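Ticket: Place-setting episodes rejected at upload, left and right arm out of step
Project: Ima table tasks
Station: Flilwood bench
Opened by: Bindu D'Souza
Status: Closed, one follow-up open

Opening this because I've lost most of a morning to it and I'd like somebody else to be spared the same. I'm recording the place-setting task (plate and glass on the orange cloth, two arms, leader-follower teleop) and the upload checker keeps bouncing my episodes. The message is always the same one: "arm streams differ, episode not accepted." It doesn't say by how much, or which arm it doesn't like. Thanks, checker.

What I know so far. We had 538 episodes in the bucket before today and every one of them went through fine. Today I recorded 19 and the checker took four. Same task, same operator (me), same scripts as far as I know. I haven't updated anything. I did restart the station PC when I came in, and I'll come back to that.

First thing I tried was the obvious one, which was recording again. I slowed way down in case I was moving too fast for the followers to keep up. Nope, rejected. Then I did one where I hardly moved at all, just sat with both leaders in my hands for the length of an episode. Also rejected! So it isn't my driving.

Second thing, I opened one of the bad episodes in the viewer and put the joint traces for both arms on top of each other. I'd closed both grippers at the same moment on purpose, so the two dips should line up. They don't. The right arm's dip comes 208 milliseconds after the left one. In an old episode from the good batch I can't see any gap at all at that zoom.

I wondered if the right arm was physically slow, so I ran the joint test from the Cudach control panel. Both arms passed on every joint. I also felt along the cables for anything pulled tight and gave the connectors at the PC end a push. All snug. Recorded another one after that, and it got rejected too.

Bit of background for whoever picks this up, in case you haven't worked this bench. Each episode of this task starts from the same layout: cloth down first, plate on it, glass up behind the plate on the right. The operator parks both followers at the near side before hitting record, and the script writes three things together, which are left joints, right joints and the camera views. The checker compares the clocks on all of them. If one drifts past its limit, the whole episode gets thrown out, because a model trained on it would learn to act on stuff it hasn't seen yet.

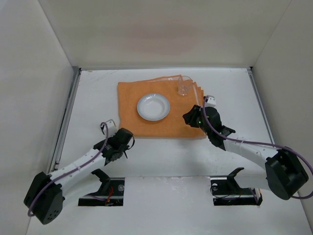
Third thing, and this is where it got interesting. I swapped the two arm connections at the PC, left into right's port and the other way around, and changed the config to match. If the arm was the problem, the delay should stay with the arm. It didn't. It moved over to the left. So the arms are fine and I'm looking at a port, or whatever the PC is doing with that port.

I messaged Rajan support with the traces at this point and went to get lunch. Putting their reply here so it's all in one place:

"Could you check whether both arm ports are on the same buffering setting? After a restart one of them can come back on the default. It is in the station settings under Devices, Advanced. Both should say Low latency."

Looked, and there it was. One port on Low latency, the other on Default. I don't remember anyone ever touching that page, so my guess is that it was set once when the bench was built and the restart undid half of it. I can't prove the restart did it. I can only say that the last good batch was before and the first bad one was after.

Changed it, hit Apply, recorded a test. Rejected. I may have said a word.

Went back to the settings page and it had gone back to Default all by itself. You have to stop the recording service before you change it, or the service just writes the old value back over yours. So the order that worked for me was:

1. Stop the recording service (the tray icon, not just closing the window).
2. Devices, Advanced, set both ports to Low latency, Apply.
3. Close the settings page, open it again, and check that it stuck.
4. Start the service.
5. Do one throwaway episode where you close both grippers together, and look at the traces before you record anything you care about.

Did that and the two dips sat right on top of each other. I put the connections back the way they were, put the config back too (please don't forget that bit, I nearly did), and ran the throwaway again. Still lined up. Then I recorded a proper one and the checker took it on the first go. I was very happy about this, probably more than it deserved.

About the rejected episodes from this morning: I asked if we could shift the late stream back and save them. Rajan support said the delay might not be the same all the way through an episode, and when I measured the start and the end of one, it wasn't. So I've deleted them. It's a pity, a couple of them had really clean grasps on the glass, and the glass is the hard part. I'm leaving the four accepted ones flagged for review too, as I suspect they only just squeaked under the limit. If you're building a training set before that's done, leave anything flagged out.

Where that leaves the count: we promised 1,000 episodes of this task by the end of May and I'm a morning behind. I can do up to 30 in a good afternoon if the glass behaves, so I'm not worried yet. If someone wants the Thursday slot on this bench, talk to me first.

Follow-up, still open: can the record script read the port setting when it starts and refuse to run if the two don't match? Even a line of red text would do. I'd also love it if the checker printed the actual gap. "Arm streams differ" had me poking at cables for an hour, and a number would have sent me to the PC a lot sooner.

Update, 4:40 pm. Restarted the PC on purpose to see. One port came back on Default again, the same one as before. So it does come back after a restart, and until the script check is in, please go through the five steps every time the machine has been rebooted. I've stuck a note on the monitor as well.

Closing the main ticket. The script request stays open under my name.

Contact the Ima station desk | Copyright Flilwood | Back to top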